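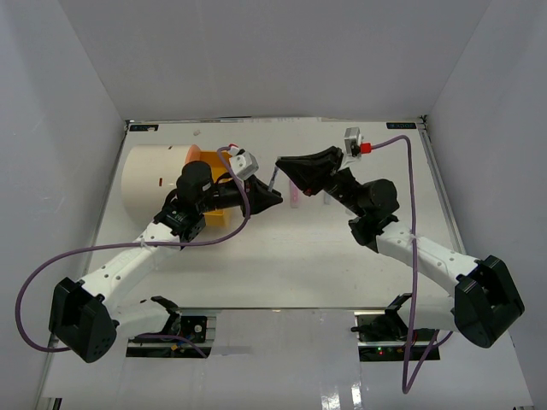 Hurkham Bench Bay with off-white top and grey walls

Workshop > Benches and Tables > Enclosed Benches > Hurkham Bench Bay

Benches Storage Lighting Spares Contact

Hurkham Bench Bay, three-sided
Stock code: HB-324
Price: $1,000 including GST

The Hurkham Bench Bay is a flat work table with walls on three sides and an open front. It suits sorting, assembly and other close work with small parts, where pieces tend to get pushed off the back or sides of an ordinary bench.

The top is off-white, so narrow or pale items such as tubing and coloured strips are easier to find on it than on a timber bench. The walls are plain grey with no shelves, hooks or printed markings. A narrow metal strip runs along the far edge of the table, and there is a metal rail down each side.

What's included
Table top with rear edge strip
2 side rails
3 wall panels, grey
Fixing kit and hex key
Assembly sheet

Legs are sold separately. The Bay can also sit on an existing bench if that bench is level and deeper than the top. Check the depth before ordering — the rear wall needs a little clearance behind it for the fixings.

Assembly
Allow an afternoon for two people. Fit the side rails and the rear strip first, then stand the back wall and leave its screws finger-tight. Add the left and right walls, square up the corners and tighten everything from the back forward. The sheet shows the screw positions for each panel.

Cleaning
Wipe the top with a damp cloth and mild detergent. The walls will pick up smudges and vertical streaks with use. Most come off with the same cloth, but work from the top down and dry the panel as you go. Don't use scouring pads or solvent cleaners on either surface.

Spares and options
Replacement wall panels are sold singly. State left, right or rear when ordering, as the holes differ. The Holtow leg set fits all current Bays. The older Denach leg set doesn't, and we no longer carry the adaptor plates.

Delivery
Ships flat in two cartons from our Kravchuk warehouse. Pick-up is available by arrangement with Olaia Zabala at the trade counter. Please bring a ute or trailer — the top won't fit in a hatchback.

Shares 3 | Comments 2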